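Week 7 - Looking after shared games sets

Welcome back, everyone, and well done for sticking with the cataloguing last week, which I know was a bit of a slog. Now we come to the part I enjoy most, the cased sets, and we'll begin with poker chips. Please read page 17 of the Susurar handbook before class if you can manage it. 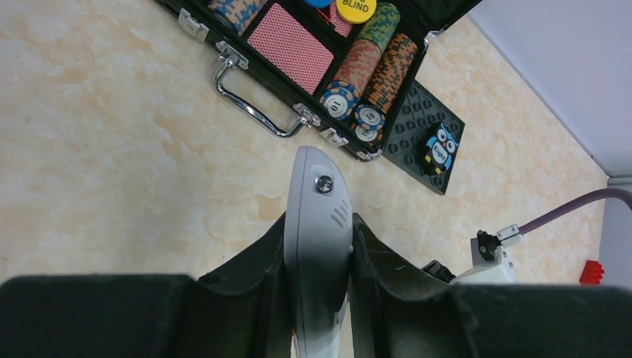 Fig. 7. Poker chip case, open, with cards, chips and the "BLIND" button.

When you check a set back in, leave the case flat on the table and go through it slowly. Sort the chips by colour and lay them neatly in their rows, then square up the deck and put it back in its own slot. The buttons are small and wander off easily - look under the table too! Try both latches and the handle before the case goes back on the shelf, and write anything odd on the card.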